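# Edholm kitchen task rig - demonstration bookings
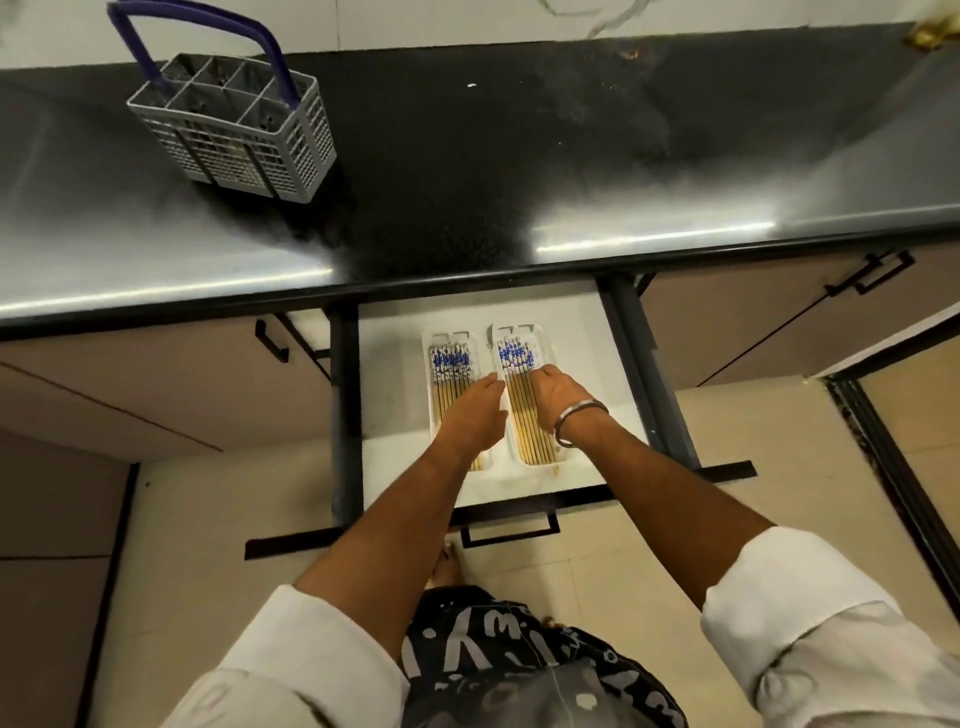

Drawer task: chopsticks in two trays, cutlery basket on the counter at left.

The Edholm rig is a kitchen test station for household manipulation work. It is sold with a task set covering drawers, doors and small utensils, and can be seen in use at the Hukurberg site before ordering.

## What a visit covers

A demonstration has two parts. First, a person does each task by hand at normal speed. The Flalleck arm pair then attempts the same task from the same starting layout. Visitors may stop either part and ask for a repeat.

The chopstick drawer gets the most questions. The sticks are thin and lie parallel and tightly packed, so a gripper has little room to get a fingertip between them. Two trays side by side also mean the two arms work close together. Visitors can ask for the trays to be swapped, or for one row to be left short.

Reflections are the other common subject. A dark countertop throws back bright bands of light, and depth readings over it are less steady than over a matte surface. We run the task under the room lights as they are. A diffuser can be fitted on request, and results with it are reported separately.

## Visit details

| Item | Value |
|---|---|
| Visitors per session | up to 8 |
| Tasks in the standard set | 9 |
| Recorded hand demonstrations supplied | 294 |
| Deposit, returned on arrival | 100 EUR |
| Host | Sławomir Gajewski |

Sessions are held at Hukurberg only. The next block of dates is in May - requests go through the Duda sales office, with the names of all visitors and the tasks they want to see.

## Bringing your own equipment

End effectors can be mounted on the Flalleck arms if a drawing of the flange reaches us before the visit. Mounting and calibration come out of the session time. Software is limited to the supplied controller - we do not connect outside computers to the arms.

Visitors may film the runs. Logs from the session are sent afterward as plain text files, one per attempt, including failed attempts.

Page revised 18 February 2026.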